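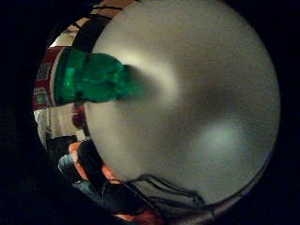 Figure 4. Green plastic bottle lying across a pale grey disc.

4.2 Sorting by color
Virk's survey at Grunildale claims that color alone tells people which bin a bottle belongs in. We doubt it. Green plastic looks mint where light passes through and dark teal in shadow (Figure 4), and the survey's color card has one green. Nearly 400 of its 2000 answers were left blank, and the paper drops them without comment. The Cliltside repeat in May did the same.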